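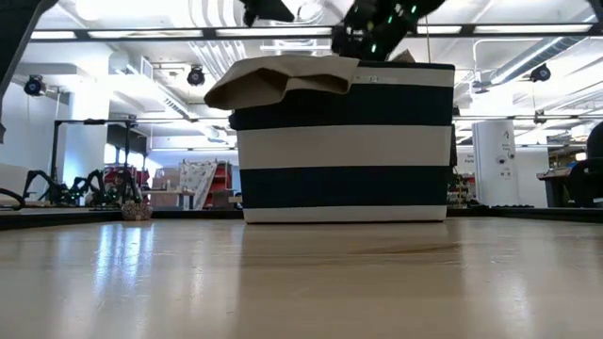

**FOR IMMEDIATE RELEASE**

Prorutville, 10/22/25

**Abernathy Adds Striped Fabric Bins to Its Home Storage Range**

Abernathy, the home storage company from Prorutville, announces a new fabric bin for shelves, closets and tables. The bin is called Trollura and it goes on sale today in the company's own store and in 35 partner shops of the region.

Trollura is a rectangular bin with wide horizontal stripes in navy blue and white. The striped design was chosen after the company asked 300 customers which colors they would like to have in a living room or a child's room. Many of them answered that they hide their storage because it does not look nice, and they wished for something that can stay on the table or on an open shelf.

"People have many small things at home, such as scarves, toys, chargers and wool, and they want one place for them," said Esperanza Halvorsen, head of product at Abernathy. "We wanted a bin that you can take from the shelf, put on the table, fill up and put back. It is a simple product and we worked on it for a long time — the first drawings were made in March."

The bin keeps its shape on a flat surface and is made for soft and light household items. Abernathy recommends to sort the items on a table first, and to place the things of daily use on top. For cleaning, the outside can be wiped with a damp cloth. The bin should not be put in the dryer.

Trollura is sold in one size at the price of 20 dollars. Customers who buy 2 bins in the Prorutville store receive free delivery inside the town until the end of the year. A larger size for blankets is in preparation and will be presented in March.

**About Abernathy**

Abernathy designs and sells storage products for the home. The company has its office and store in Prorutville and its warehouse in Grurnstead.

**Press contact**

Esperanza Halvorsen, Abernathy, Prorutville
Product samples for editors are available on request.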